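Posted in October, filed under: grippers, cubes, too much coffee

So the second gripper finally arrived and I have done almost nothing else since. If you read my last post you'll know I was getting tired of the Brukomeo. It's a fine parallel gripper, it goes straight in and out, it has never once surprised me. But the stroke is short, and every time I wanted to pick up something chunky I had to line the arm up so carefully that I might as well have walked over and moved the thing myself.

The new one is a Varnuseck, two fingers on linkages, and wow, it opens wide! It's heavier than the Brukomeo (353 grams heavier on my kitchen scale, with the mounting plate) and I had to go back into the Grikstead controller and redo the payload setting before the arm would stop sulking on quick moves. That ate a whole evening — the payload menu is four levels down and it forgets what you typed if you back out the wrong way.

The task is the same one I always use. Cubes on a white cloth, red tray, pick them up and put them in the tray. It's a boring job and I like it for that, I already know what every kind of mess-up looks like. 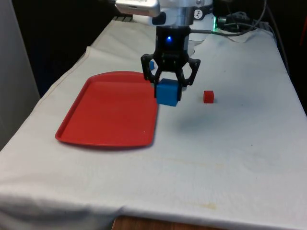 Begay wrote in to say that wide linkage fingers are great until you need to get down beside a tray wall, and that I should try every pick with the fingers opened only a little wider than the cube before I blame the gripper for bumping into things. Also that 20 newtons is plenty for a cube and I should stop squeezing so hard.

Fair on both counts! I'd been leaving the opening at maximum for every approach, just because I could, and those elbows swing out a lot further than you'd think. I cut the opening down and dropped the force to 20, and did a fresh set of 16 picks with each gripper. The Varnuseck got 15. The Brukomeo got 13, and all three misses were the same problem as before, one finger coming down on top of the cube.

Cube angle matters less than I expected. If one goes in a bit crooked the pads sort of nudge it around, and it usually still comes up fine, maybe leaning a little.

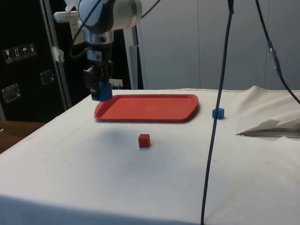
The height I let go at was the next thing to fiddle with. I'd been dropping from way too high and the cubes bounced, so I brought the release point down bit by bit until they stayed put. Too low and the fingertips scrape the tray, which makes a horrible noise and shoves the whole tray across the cloth. I ended up with one release height for the middle and a slightly higher one near the rim.

I've left the Varnuseck on for now. The Brukomeo is back in its box with its screws taped to the lid, and next up is 900 cycles to see whether the linkage joints start getting sloppy.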